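Folding a down jacket small - is the "hood roll" worth it without a hood?
Stestorthorpe Home & Closet board > Laundry and Storage
3,656 views

mothballs_no
Every December somebody on here swears that a puffy jacket will roll down to the size of a loaf of bread. I have my doubts. Mine is red, quilted, has a stand-up collar and no hood to stuff it into, and I've got one shelf for it. I tried the sleeves-in-then-roll method from the sticky and it opened back up before I got it to the shelf. What am I missing?

Starting point, before any smoothing: 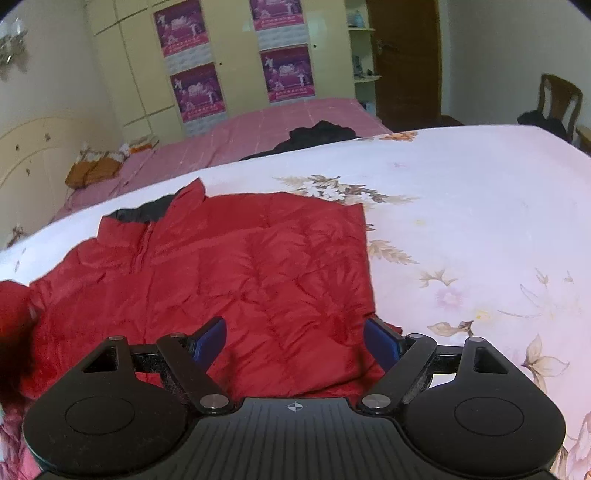
Red jacket on the bed, still crumpled.

gray_hamper
You skipped the flattening. If you fold creases into it you're folding air into it. Zip it all the way, lay it face up, pull the sleeves straight out to the sides, then press from the hem toward the collar. Sleeves come in last.

Yurt_dweller7
Disagree with pressing toward the collar. Down shells let air out slowly through the seams no matter which way you push. Direction is folklore. Just lean on it and wait.

gray_hamper
Have you tried both?

Yurt_dweller7
I have 2 of these jackets and live in a yurt. Yes.

mothballs_no
OK, did the laying out part. It took longer than the folding, and I'm not convinced it buys me much. The sleeves were the annoying bit because they want to twist at the shoulder, and the hem won't stay flat either. 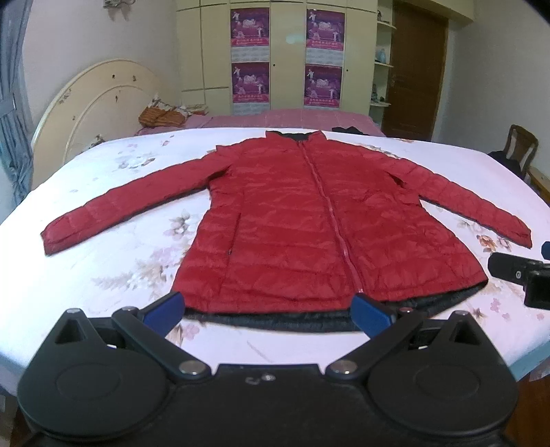

I also don't see why the zipper has to be closed. The sticky says it "keeps the shape," but the shape is the thing I'm trying to get rid of. Has anyone compared zipped and unzipped?

linen_grump
Zipped is so the two fronts don't slide over each other when you roll. Try it open and you'll get a cone. I'd worry more about the storage. Down shouldn't be squashed for months. Hang it up.

mothballs_no
I don't have the rod space, which is why I asked about a shelf.

closetcase
Buy the Floveo bags and be done with it. Suck the air out, flat as a pancake.

linen_grump
Please don't. I had one in a vacuum bag for 7 months and it came out looking like a raincoat. Two rounds in the dryer and it still wasn't right.

closetcase
Mine were fine. Maybe yours was cheap down.

linen_grump
It was a Bidalico and it was not cheap.

mothballs_no
So no bag. One more of it laid out:
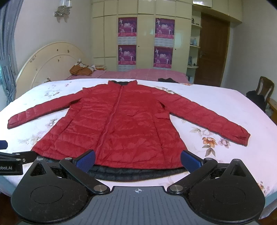 Front side up, zipper closed, sleeves out.

gray_hamper
Good. Now fold each sleeve straight across the chest, fold the sides in to meet at the zipper, and roll from the hem. Kneel on it as you go.

Yurt_dweller7
Kneeling I agree with.

mothballs_no
I'll try it tonight with a strap around it. If it's still the size of a pillow in the morning I'm going back to stuffing it behind the sweaters.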